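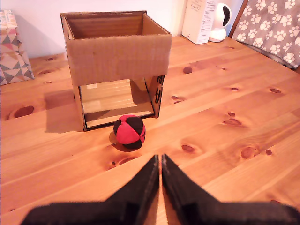 Florketti Hard Wax Oil – Satin, for Pine and Other Softwoods

Back in stock. Both can sizes. Last batch went quicker than we thought, sorry to everyone on the waiting list, you should have had an email by now.

Clear satin finish for pine tables, shelves, window sills, floors. Warms the color up a little, doesn't go plasticky. Knots stay dark. If you want the pale washed look get the Seppälä white instead, this one will not do it.

Sizes
Small can – 100 ml, good for a test board and touch-ups
Large can – 383 ml, two thin coats on a normal kitchen table with some left over

Item no. 416. Same number for both sizes, pick the size in the drop-down.

What you need
Sandpaper, lint-free cloths or a white pad, a stir stick, gloves. Cloths not included. Brush works too but you'll put on too much.

How to use
Sand to 150. Going to 200 is fine, finer than that and the oil just sits on top. Vacuum, then wipe with a dry cloth. Stir the can, don't shake it, the matting stuff sinks to the bottom and shaking only makes bubbles.

Thin coat, along the grain. Thinner than that. Leave it 15 minutes, wipe off everything that hasn't soaked in. Overnight to dry, longer in November if the shop is cold. Second coat the same way.

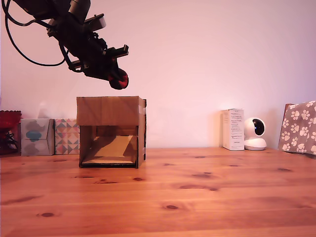
Go easy around knots. They barely take any oil and whatever you leave on them stays tacky for days. Resin bleeding out of a knot is a seperate problem – wipe with alcohol first, let it dry, then oil. Old varnish has to come off completely, no shortcuts there.

Full hardness takes two weeks. Until then no wet glasses, no tablecloth, no damp sponge.

Oily rags can catch fire on their own. Lay them flat outside to dry or put them in a can of water with a lid. Please do this.

Questions we get

Over Clasasard stain? Yes, once the stain is fully dry. Test underneath first.

Floors? Yes, bedrooms and living rooms. Three coats by the door. For a hallway we'd go with the harder floor version.

Outdoors? No.

Will it stop dents? No. Pine dents. Damp cloth and a warm iron on bare wood before you oil, takes out most of the small ones.

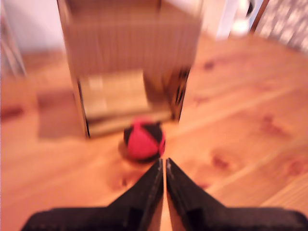 Shipping and pickup
Ships ground only, no air. Orders in before 2 pm go out same day from the Iltstead warehouse. Pickup is fine, ring the bell at the side door and ask for Olanrewaju Etim.

Unopened cans can come back within 30 days. Opened ones can't, so get the small can if your not sure about the color.

Big jobs or trade pricing – Kuldeep Sisodia, use the contact form and put the square footage in the first line.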